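Groltton opens pre-orders for the Jovik smartwatch in June

Dradbridge — Groltton announced today that its first smartwatch, the Jovik, will be open for pre-order in June. The watch works with Android phones and also with the company's own Serra handsets, which are already on sale.

The Jovik has a round screen with a brightness of 600 nits and a battery of 500 mAh. Groltton sells it in two case sizes and gives 20 watch faces with it from the first day. More faces will come later with free updates.

"Many of our Serra customers asked us for a watch that is simple to read and not heavy on the arm," said Lenni Peltonen, head of wearable products at Groltton. "We worked on it longer than we planned, and I think the result is better for this."

Before the announcement, 968 customers wore a test version of the Jovik in their daily life. After their comments, the company made the side button larger and changed the way how notifications are grouped. The sleep tracking was also rewritten — in the first version it started too early in the evening for many people.
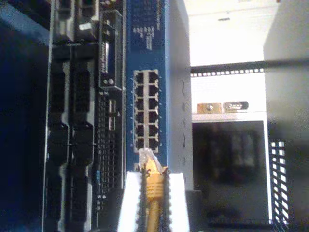 Will the Jovik work with an iPhone?

At the launch it supports only Android phones and Serra handsets. Groltton is studying support for other systems and will inform about it separately.

Prices for each market will be published when the pre-orders open. Customers who order in the first month will receive a second strap without extra cost.

Press contact: Melaniia Horobets, Groltton press office, Dradbridge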